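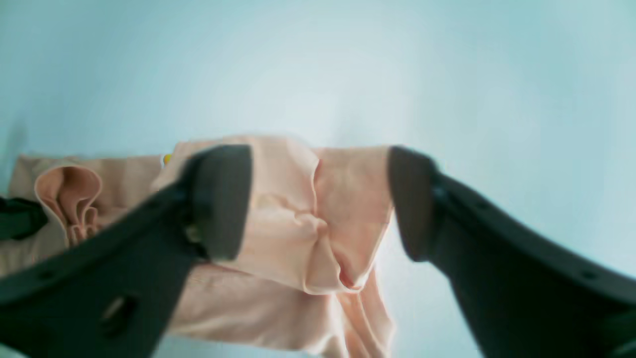
Keeping Light Colors Light

Wash pale cottons on their own, even if it means a half load. One dark sock can turn the whole batch gray. Close zippers, empty pockets and turn shirts inside out.

Treat collars and cuffs before they go in. Rub in a little dish soap, wait 14 minutes and rinse with cool water.

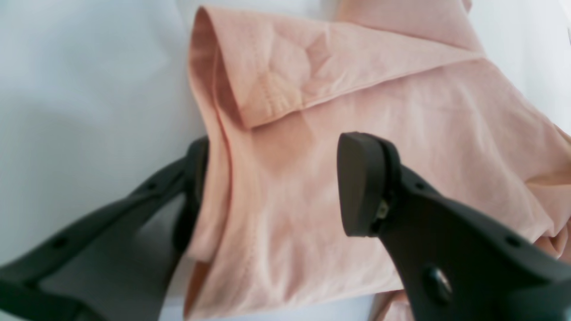
Skip the chlorine bleach on anything dyed. Oxygen bleach is gentler, but test it on an inside seam first. Go easy on the detergent too, as leftover soap holds dirt.

Dry on low and take things out slightly damp. Fold them once they have cooled.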